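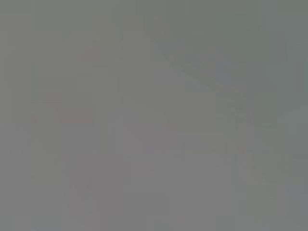

Karim Kanaan had already told me under my other post to check the seller's return window before doing anything else, and I have. It runs until the end of October. My problem is deciding whether I need it.

I bought a used down comforter through a resale shop in Skerkelgate. The tag says 100 percent down. After one night on it I woke up with a stuffed nose, and there is a smell when the room warms up, something like a wet dog. I aired it on the line for an afternoon and the smell was weaker but still there. Can I wash it at home or does it have to go to a cleaner? My washer is a small front loader. The care tag is faded and I can only read the part about low heat.

Isla Farquharson, Sidilstead

Shadi Zoubi
just wash it. mine has been through the washer many times and its fine

Lama Semaan
A small front loader is the wrong machine for this. A queen comforter soaks up a lot of water and can't turn over in a small drum, so the soap stays in the down and you end up with a worse smell than you started with. Use one of the big machines at a laundromat.

Look over the seams first and sew up any small holes. Use a down soap or a plain mild detergent, half of what you would use for a normal load, on warm, and run the rinse 2 times. No fabric softener. Squeeze a corner at the end and if you see suds, rinse again.

Drying is the slow part. Low heat, largest dryer you can get, and stop it every half hour to break up the clumps with your hands. It took me most of a morning and 64 quarters. It will feel dry on the outside long before the middle is -- leave it over a rack overnight before you put it away.

The wet dog smell is common with down that was stored damp and it usually washes out. The stuffed nose I can't speak to. If that bothers you more than the smell, ask the shop whether they take back washed items before you start, as some won't.

Jad Nimri
Agree with Lama on the laundromat. I would add a couple of clean tennis balls to the dryer. They are loud but they do help with the clumps. Also call a cleaner for a price first -- mine wanted less than I expected.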